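Library > Working Papers > Domestic Manipulation > Section 4

Filed under: Robotics / Household Tasks

4. Garment Handling on Soft Surfaces

4.1 Task definition

Folding is often treated as a solved problem when the garment is a T-shirt, the surface is a table, and the cloth starts flat. None of these conditions holds in most bedrooms. We therefore defined the task on beds, with whatever covering the household already used, and with garments taken from that household's own laundry. Knitwear was included on purpose. A knit stretches under its own weight when lifted at two points, and the edge seen before the lift is seldom the edge available after it.

Each trial began with the garment in a heap. The policy had to find a graspable edge, spread the body, bring in both sleeves, and make two folds. A trial ended when the result fit within a target rectangle or when the time limit was reached. Partial folds were scored as failures, although a person might well have put them in a drawer as they were.

4.2 Data and training

Demonstrations were recorded with paired hand-held grippers, one per hand, in homes in the Pulden and Inness districts. In total 689 demonstrations were kept after filtering, of which 118 involved knitwear. The remainder covered woven shirts, towels, and trousers. We trained one policy on the full set and a second on the woven subset alone, using the same architecture and schedule for both. Neither policy was given a model of the cloth.

4.3 Results

The policies were evaluated on the Keler two-arm platform over 191 trials. Towels gave little trouble. Woven shirts failed mostly at the sleeves, where the fingers closed on two layers and the fold carried the front panel along with it. Knitwear failed earlier, at the first grasp. The fingers pressed down, the knit gave way along with the bedding beneath it, and the closing motion gathered either too much material or none.

Adding knit demonstrations helped with the choice of grasp point but did less for grasp depth. On a rigid table, contact with the surface tells the controller when to stop. A mattress gives no such signal, and a mat laid over a mattress gives a misleading one, being firm on top and free to sink as a unit. Human operators handle this by pinching a ridge of fabric from the side, a strategy the policy reproduced only when a ridge was already present.

Figure 4 gives the working conditions for the knit subset.
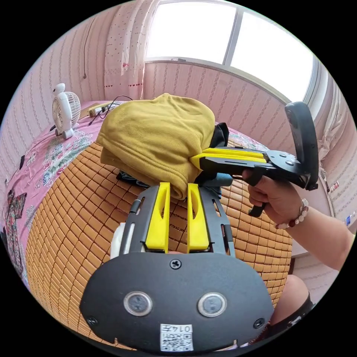
Figure 4. Two hand-held grippers at a folded mustard-yellow knit garment on a bamboo tile mat; the yellow fingers of one press into the knit.

Rami Zoubi objected in review that the comparison with a table is unfair to the machine, and that a household wanting its sweaters folded could reasonably be asked to provide a board to fold them on. He added that dishwashers were accepted on similar terms, with people learning to load them in a certain way, and that a robot able to fold on a board every time would be of more use than one that folds on a bed now and then.

We accept the point as it concerns products. As it concerns measurement, a board removes the part of the task that current policies do worst, and a score obtained with one should be reported separately. The Ó Dálaigh protocol already separates prepared and unprepared surfaces for dish handling, and the same division could be applied to laundry with little change. The trials reported in this section all fall in the unprepared class. Board trials with the same garments are planned for August and will use the policies described in 4.2 without retraining.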